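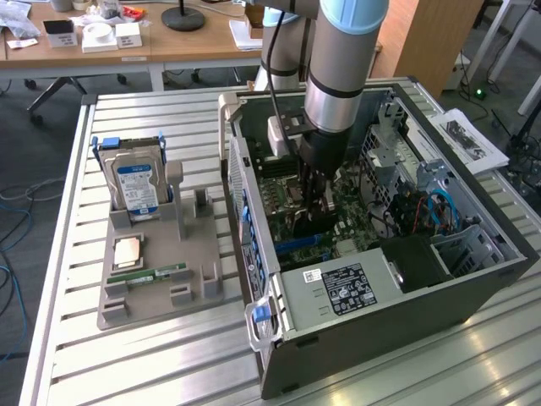 Is it worth keeping an old desktop computer going? For writing, email and family photos, a ten-year-old machine will do fine if you put a new drive in it and clean out the dust.

I got that from Dae-han Ahn, who ran the repair counter at Grevevano for nine years and now fixes computers from his garage in Marnora. I went over in January with my own sad old tower under my arm, and we ended up talking all afternoon (he makes very good coffee!).

"People come in wanting the fastest everything," he told me. "I ask what they do all day, and it's recipes and taxes." 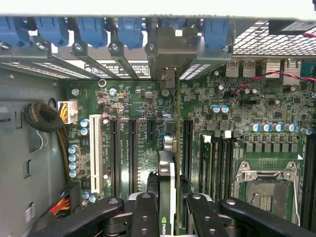 He charged me $3 for a screw and a cable tie, then wouldn't take anything for the labor. I asked what he'd never buy used, and he didn't even stop to think. "Power supplies. I've smelled too many of them."

Memory he's happy to buy secondhand — he tests it overnight first — and he'll take a case from anywhere. 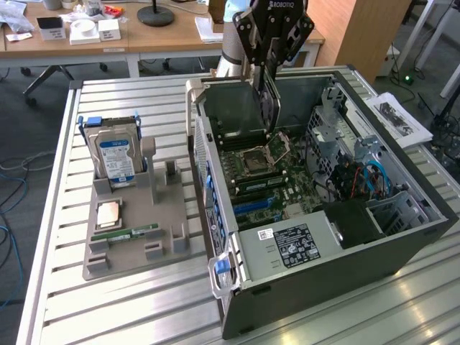
His own computer is one he calls Trevor. "My daughter picked the name," he said. "She wrote her whole thesis on Trevor, and she still asks how he's doing."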